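Spielzeug sortieren im Februar 2020

Lange habe ich das vor mir hergeschoben, aber jetzt wird die große Tierkiste endlich aufgeteilt! Bei uns hat sich in den letzten Jahren alles in einem einzigen Karton gesammelt: Zootiere, Bauernhof, ein paar Dinos, dazwischen Zäune und einzelne Bäume. Wer da ein bestimmtes Tier sucht, kippt am Ende immer alles auf den Boden (und ich räume es wieder ein). Also gibt es ab sofort flache Kisten, nach Gruppen getrennt. Beim Durchzählen bin ich auf 53 Tiere gekommen, davon 28 vom Bauernhof – allein die Schafe könnten einen eigenen Stall füllen.

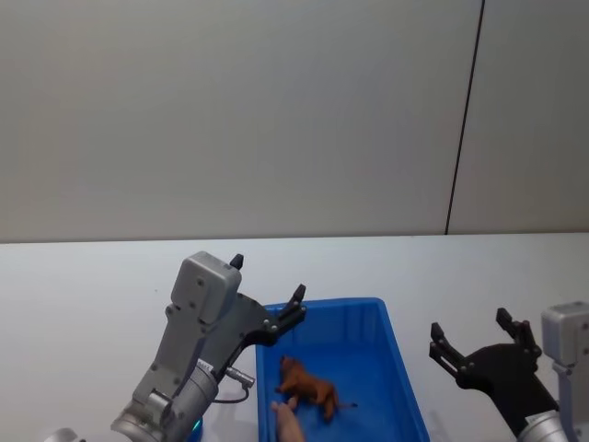
Angefangen habe ich mit den Wildtieren, weil das die überschaubarste Gruppe ist. Die Savanne kommt zusammen, die Waldtiere kommen zusammen, und bei den Bären habe ich ewig überlegt und sie dann doch in den Wald gesteckt. Kaputte Tiere wandern erst mal in eine Tüte, da schaue ich im Juni noch mal drüber, ob man etwas kleben kann.

Gekauft habe ich die Kisten bei Bonton, fünf Stück, zusammen für rund 5 Euro. Die höheren von Rustad hatte ich vorher probiert, da liegt aber wieder alles übereinander und man sieht nur die oberste Schicht. Für die Dinos behalte ich eine davon, die sind einfach zu sperrig.

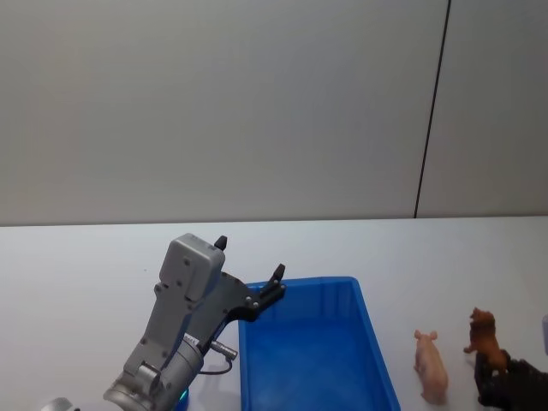

Mit den Farben bin ich noch nicht ganz fertig. Eigentlich wollte ich jeder Gruppe eine eigene geben, Grün für den Bauernhof, Gelb für den Wald und so weiter, aber die Auswahl war an dem Tag ziemlich mager. Das kräftige Blau gefällt mir auf dem weißen Tisch jedenfalls richtig gut, und der glänzende Kunststoff lässt sich schnell auswischen. Beschriftet wird später, vermutlich mit kleinen Tierbildern vorne drauf, damit auch die Jüngeren wissen, was wohin gehört. Die Zäune und Bäume liegen übrigens immer noch im alten Karton.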